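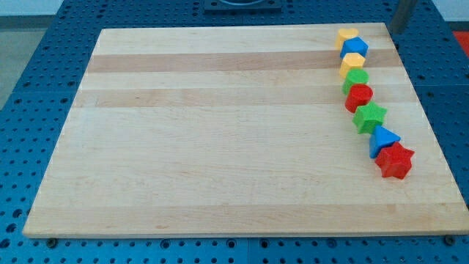

A striped wooden board on a blue worktable.

Print this page | E-mail this page
Shares: 91

Why Do Clothes Have Sizes?

If you look inside the collar of a shirt, you will probably find a small label with a number or a letter on it. This is the size. It tells the buyer which bodies the shirt was made to fit.

Before there were sizes

Long ago, most clothes were made for one person at a time. A tailor or a family member measured the person with a strip of paper or a tape, then cut the cloth to match. Clothes made this way fit well, but they took a long time to sew. When children grew, their clothes were let out at the seams or passed on to somebody smaller.

Later, factories began to make many shirts and pants at once. The factories did not know who would buy them, so they needed a plan. They chose a set of measurements and made each garment in several versions, from small to large.

How a size is decided

A clothing company usually begins with measurements of real people. The children's clothing maker Atlow measured 3,002 children for its school coats. Each child was measured around the chest and waist, and from the shoulder to the wrist.

Next, a pattern maker draws the shape of every piece of the garment in one middle size. The other sizes are drawn from it, each a little bigger or smaller than the last. This step is called grading. A coat with a hood and pockets may have 19 pieces, and each piece must be graded.

"Arms and legs do not grow at the same speed as the rest of the body," says Katalin Szűcs, a pattern maker at Atlow. "We cannot make a bigger coat by making every part bigger by the same amount."

Why the same size can fit differently

Companies do not all use the same measurements. A size 8 sweater from one store may be wider than a size 8 from another. The style matters too – a loose jacket is meant to leave room for a sweater underneath. Cloth that stretches may also be cut smaller than cloth that does not.

Words to know

Garment: a piece of clothing.
Seam: the line where two pieces of cloth are sewn together.
Grading: changing a pattern to make larger and smaller sizes.

Text by Mylene Sarmiento. Reviewed by Dalia Hamdy.

Comments (30) | Print this page | E-mail this page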